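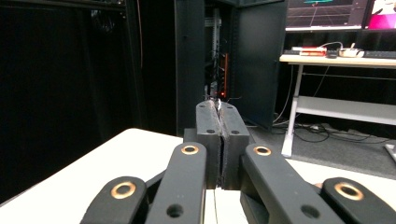 Setting a small table for a bowl meal takes very little, and most of the work is deciding what goes where before you carry anything over. Start with a bare table and wipe it down. Pick up the little bits by hand first, such as a crinkled whitish scrap the size of a sliver, so the cloth doesn't push them around. Dry the top before laying any fabric or woven mat on it.

Last updated: 2021-06-05

Lay the placemat flat with its stripes running the long way. Put the plate down next and set the bowl in the middle of it. A pale green bowl on a white plate looks good against gray and white stripes.

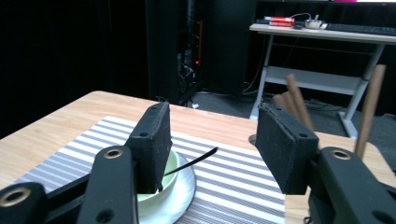
STEP 2: UTENSILS

Rest the spoon in the bowl with the handle pointing up and to the right. A left-handed guest will want it the other way. If you are serving soup, leave the spoon beside the plate until the bowl is full. 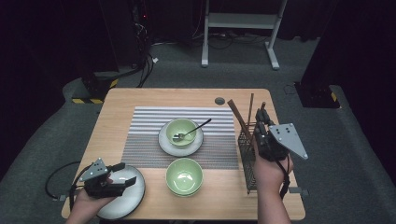

Chopsticks can be shared from one holder. Stand them in something tall and heavy enough not to tip, like the dark wire-mesh holder on the right side of this table. Keep the second bowl close to the first for rice or sides. Large plates should sit fully on the table, so slide in any that hang over the front edge.

4 comments
10 shares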